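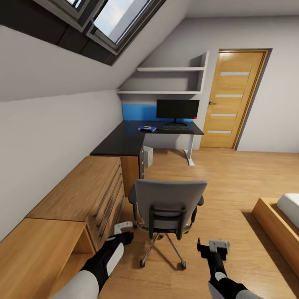 Words: Hideaki Kubo

Foltia have a new single out on Monday. It's called "Drallura", it lasts seven minutes, and the label has already told us twice that it's the sound of a band reborn. I've played it five times and I'd say it's the sound of a band who have bought a new synth.

The first half is fine. There's a decent bass line, some whispering, and a drum pattern very close to the one on their last record. Then the singing starts, and we get the word "horizon" 17 times. I like a chorus that sticks, but this one sticks the way a door does. 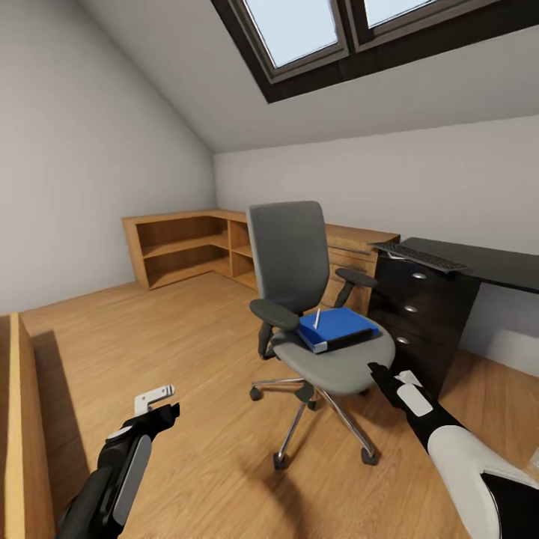 The press notes say the trio wrote 30 songs for the album and threw most of them away. Bands always say this. I'd love to hear the ones in the bin, as their early demos had a roughness that suited them, and none of it has made it on to this one.

There's a vinyl run too, limited to 696 copies – a number "chosen for personal reasons", according to Lekota, their label. Each comes signed and costs more than a ticket to the Stiltham show in November, which I will go to, because they are still very good live and the old songs haven't gone anywhere.

If you must try it, skip to the last minute. The synth drops out, the guitar comes in at last, and then it fades just as it was getting somewhere.

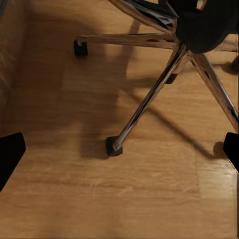

Floorboards and the foot of an office chair.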